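Nives Negri (dentist)

Nives Negri is a children's dentist, and I've been keeping this page on her for a while now, so forgive me if it reads more like a letter than an encyclopedia!
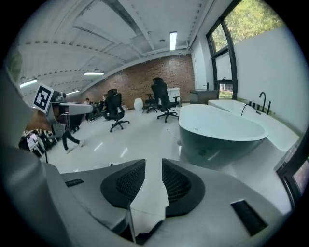

Where did she train? She did her dental degree in the city and finished in 2000, then stayed on for two more years to specialise in children's teeth.

Early life

Negri grew up in Jasville, over the top of her parents' shoe repair shop, and was the youngest of eight kids. She has told me she wanted to be a vet right up until her last year of school – then a summer job answering phones for the local dentist, Aldo Grasso, changed her mind. Grasso lent her his old textbooks (she still has them, with his coffee rings on the covers) and wrote her reference for university.

Career

Her first job was at the Vondráček Clinic, where she mostly saw nervous adults and didn't much enjoy it. She moved back to Jasville when Grasso cut down his hours, and took over the practice a couple of years later. He kept coming in for the odd morning until he was 82, mainly to argue about the radio.

The practice is now called Sinia Dental, and it's on the corner of Voris Street, next to the chemist. I took both of my own kids there, so I'm hardly a neutral source. She never rushed them, and she let my daughter pick the flavour of the fluoride every single time.

School visits

Every June she goes around the primary schools in the district to check teeth for free. The program began with 2 schools and has grown to 8.

Personal life

Negri plays the cello, badly by her own account, and swims at the Jasville pool at 6 in the morning. She has no plans to retire.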